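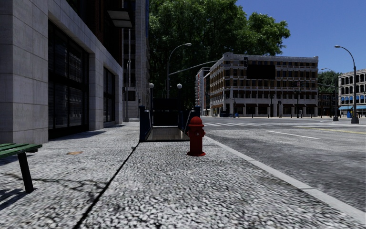
Quiénes somos

Nelluron es una empresa de simulación para robots de acera. Hacemos un entorno urbano virtual, Poltesetti, y lo ofrecemos por licencia a equipos que desarrollan robots de reparto, de inspección o de asistencia a peatones. La oficina está en Barnley y el equipo suma 27 personas entre ingeniería, arte 3D y soporte.

De dónde venimos

La empresa la fundaron Efua Korletey y Kjell Sjögren. Los dos trabajaban en navegación de robots con ruedas y se encontraban siempre con lo mismo: para probar un cambio pequeño en el planificador había que pedir permiso municipal, cargar una furgoneta y esperar a que no lloviera. Empezaron modelando una sola esquina, con su bordillo y su semáforo, para uso propio. Un cliente de Efua pidió una copia y de ahí salió la primera versión de Poltesetti.

Vilmos Tóth se incorporó después para llevar el motor de física. Lleucu Dafis dirige hoy el equipo de arte y Linnea Lundgren se ocupa de los clientes y de la documentación.

Qué ofrecemos

Poltesetti se entrega como paquete instalable. Incluye barrios con aceras, calzadas, pasos de peatones, bocas de metro, arbolado y mobiliario urbano. El robot se coloca en cualquier punto transitable y recibe datos simulados de cámara, profundidad, láser y odometría. La altura y el ángulo de la cámara se configuran en un archivo de texto, igual que la velocidad máxima y el radio de giro.

La biblioteca actual tiene 81 tramos de calle y 400 objetos de mobiliario. Cada tramo trae su mapa de zonas transitables y las etiquetas de cada superficie: pavimento, bordillo, asfalto, marca vial.

El servicio Aryee es aparte. El cliente nos envía su política de navegación, la ejecutamos en nuestros servidores y devolvemos un informe con las trayectorias, los contactos con obstáculos y las invasiones de calzada. La batería estándar consta de 3256 recorridos. Los informes se envían los lunes.

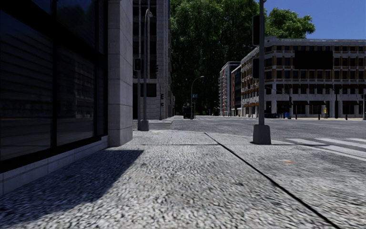
Los cruces son la parte a la que dedicamos más horas. Un robot que circula bien por una acera ancha puede fallar al llegar a la esquina, donde coinciden el borde del pavimento, los postes, las sombras de los edificios y el cambio de material. Por eso los tramos de intersección se revisan dos veces, una por arte y otra por física, y la geometría de los bordillos se puede editar.

La hora del día también es un parámetro. La posición del sol se cambia sin volver a cargar el barrio, y así se repite el mismo recorrido con otras sombras. Lluvia y nieve están en desarrollo; de momento solo servimos cielo despejado y cielo cubierto.

Lo que no hacemos

No fabricamos robots ni vendemos sensores. Tampoco certificamos la seguridad de un vehículo: un buen resultado en Poltesetti no sustituye a las pruebas en la calle, y lo ponemos en el contrato. Algunas fachadas lejanas tienen menos detalle que las cercanas. Si un proyecto necesita leer rótulos o números de portal, conviene hablarlo antes con nosotros.

Licencias y soporte

Hay licencia anual por equipo y licencia académica, esta última sin el servicio Aryee. Las dos incluyen las actualizaciones y el acceso al foro de soporte, que atienden las mismas personas que programan. Publicamos una versión mayor cada febrero y correcciones cuando hacen falta.

Para pedir una demostración basta con rellenar el formulario de contacto e indicar el tipo de robot, los sensores que lleva y el sistema en que se ejecuta su software. Linnea Lundgren responde en español, inglés y sueco.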